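Asunto: Re: [pinzas] Almohadillas azules o dedos lisos
Fecha: 18 sep 2019

Kedar escribió:
> ¿Alguien ha probado las almohadillas de goma con cajas altas y
> lisas? Con los dedos desnudos se me giran al levantarlas.

Sí, llevo 366 agarres con la pinza de mano. Con goma la caja se sujeta bien a media altura — más arriba cabecea. Con los dedos lisos tuve que apretar más y 2 cajas acabaron marcadas.

Lo que no tengo resuelto es el controlador Windia: tarda en soltar cuando pasa de 5 N. El de Plollstead no lo hace, pero pierde la consigna al reiniciar. En diciembre repetiré la serie con los dos.

Dejo una toma con la caja blanca, agarrada por el centro.

Ntombi Magagula

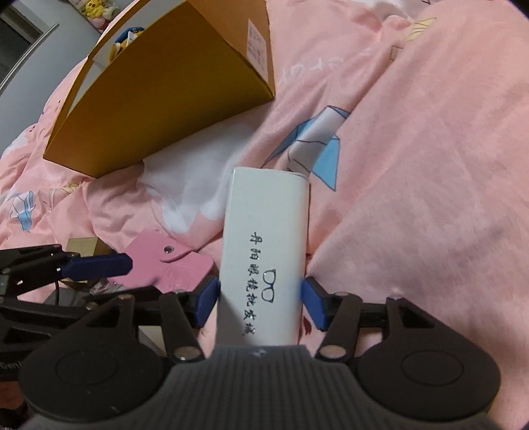 Fitzgerald: A mí el Windia me soltaba tarde hasta que bajé el filtro de corriente. Prueba eso antes de repetir la serie entera.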